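FOR IMMEDIATE RELEASE

Prastlow Shared Workshop launches the Cetby, a hand-held gripper you can build at the kitchen table

Members of Prastlow Shared Workshop have released the full plans for the Cetby, a two-fingered hand-held gripper that was designed in a workshop, refined in several living rooms and, on one regrettable Friday, repaired in a parked car.

The plans are free to download from the Prastlow website from April. They include the print files, a wiring-free assembly guide, a parts list and nine pages of corrections to the first assembly guide, which have been kept as a separate document out of respect for the people who followed the original.

The Cetby began as a side job. Two members were building a small sorting arm, known in the workshop as Jarkia, and wanted to try out finger shapes without waiting for the arm to be in a good mood. The sensible course was to put the fingers on something a person could hold and squeeze. The side job now has its own shelf, its own labelled drawers and a good deal more to show for itself than the arm, which remains under a sheet near the drill press and is expected back in service when someone finds the correct motor driver.

"We set out to save ourselves an afternoon," the build team said in a joint statement. "It took five months. We would like it recorded that the afternoon was eventually saved."

The design uses a pair of linkages to bring the fingers in together, so that whatever is being picked up ends up in the middle instead of being shoved off to one side. Fingers can be swapped with a screwdriver. The body prints on an ordinary home machine, provided the home machine's owner has levelled the bed and is prepared to be truthful about it.

Hardware was chosen on the basis that a reasonable person should be able to buy it on a Saturday morning. An early version called for a bushing available only from overseas in bags of 242. The workshop still has most of the bag, and visitors are encouraged to take a few home.

Testing moved out of the workshop early on, when members noticed that a clean steel bench flatters almost any gripper. Household tables do not. They come with tablecloths, half-unpacked boxes and packets in slippery wrappers, all of which behave differently from the tidy foam cubes that had given the first fingers such a glowing reputation. The foam cubes have been retired to the children's corner.

Thin film packets proved the hardest customer. Gripped by the face they slide, and gripped by the corner they fold over. The current finger pads were settled on after a long run of packets in and out of cardboard boxes, a job that members describe as absorbing for the first hour. Grecu, the hardware shop two doors down from the workshop, supplied pad material offcuts at no charge and asked only that the team stop testing things at the counter.

The assembly guide assumes no background in robotics. It does assume a set of hex keys, a free evening and a colour printer, as one of the diagrams makes no sense in grey. Builders who get stuck can bring their parts to the workshop's open night, where help is available and the kettle is usually on. Builders who finish without getting stuck are also welcome, though they are asked to be modest about it.

Files for the Jarkia arm will follow in a later release. The workshop has declined to name a month.

Photo for publication, free to use with credit to Prastlow Shared Workshop: the gripper holding a thin packet upright in its fingers, with a cardboard box behind it on the table.

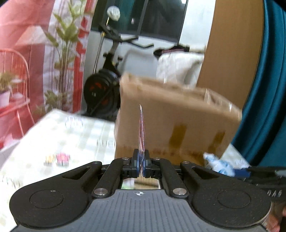

About Prastlow Shared Workshop

Prastlow Shared Workshop is a member-run space for people who build things at home and have run out of home. It offers benches, hand tools, printers, a small metalworking area and a laser cutter that works on most days. Membership is open to adults, with supervised sessions for younger makers during school holidays. New members receive a tour, a locker and a talk about sweeping up.

Media enquiries

Please write to the workshop through the contact form on its website, with "Cetby" in the subject line. Messages are read in the evening. Journalists wishing to try the gripper can arrange a visit and should wear closed shoes – the bushings get everywhere.

ENDS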